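Teleop demos: policy hesitates above the plate before grasping
Asked 29/04/2018 in Pondell Help > Manipulation

I'm recording pick-and-place demonstrations by remote control with a Rukbridge leader handle. After 826 episodes the trained policy reaches the plate, then hovers for up to 12 seconds before closing the gripper. Joint tracking is fine. Is this a data problem or a controller problem?

3 answers

Answer 1 (accepted)
Data, most likely. Operators pause above an object while they judge depth, and the policy learns the pause. Plot commanded velocity for a few episodes and look for flat sections just before the grasp. Trim anything under your noise threshold, retrain, and compare. Also check that your action labels are the leader positions and not the measured follower positions. With the latter, a stationary arm is labelled "stay put".

Answer 2
just record more. worked for me

Answer 3
Agree with the first answer on trimming, but keep the frames where the fingers close or you'll lose the grasp as well. My set is a tabletop with a plate, bowl, cups and a tray, driven remotely.

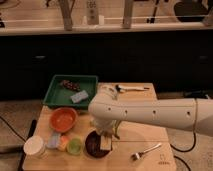
I had six operators and the pauses differed a lot between them. Filtering by operator before trimming gave me a cleaner baseline. Leave the colour augmentation alone until that's sorted.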